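Comparing two hand-held grippers for tray work: thin finger or flat plate?

4 min read

skistberg_lab
October 24, 2022

We are evaluating hand-held grippers for a tray-handling task and would welcome comments from groups that have done the same. The candidates are the Telov unit and the Kruger unit. Both are wired. Each operator holds one gripper in each hand and works over a shallow tray on a flat board, and the recordings are later used to set up the arms.

Our first round covered 900 grasps. The Kruger unit missed 46 of them and the Telov unit missed 18. The operators nevertheless prefer the Kruger, which they find less tiring over a full session. 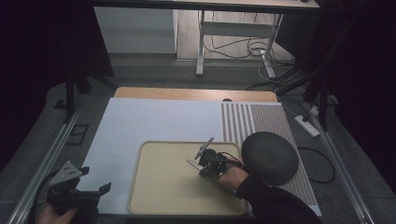 Our main concern is the approach angle. When an item lies close to the tray wall, the operator has to turn the wrist well outward to get under it, and the cable then pulls against the back of the hand. We would like to know whether others have solved this by changing the fingers or by changing the cable exit.

mevoreck_integration

Thank you for sharing the figures. Before drawing a conclusion from them, I would ask whether both units were used in the same hand. In our trials the left hand accounted for most of the misses, whichever gripper it held. If the Kruger was always on the left, the comparison does not say much about the Kruger.

skistberg_lab

That is a fair point. The units were swapped between hands only once, at the halfway mark. We will separate the results by hand and post them.

benchfitter

I must disagree with the previous reply in part. Hand dominance matters, but a difference of this size is more likely to come from the fingers. A flat plate slides under an item lying on a smooth tray floor. A thin finger has to meet it at the correct height. I would fit the same fingers to both grippers and repeat the test before looking at anything else.

mevoreck_integration

Identical fingers would be useful, although the mounts may not be compatible. We needed an adapter bracket, and it added enough weight at the front for operators to notice. That would introduce a new difference between the units.

benchfitter

Then add the same weight to the other one.

quiet_axis

On the cable: we route ours along the forearm with 2 soft straps and leave a loose loop at the wrist. The loop should be large enough that a full outward turn does not tighten it. It does catch on the tray rim from time to time – our operators have learned to keep the elbow higher.

skistberg_lab

We will try the straps first, as they require no change to the hardware. The second round, with matched fingers if the mounts allow it, is planned for December. Please continue to post any results by hand, left and right, if you have them.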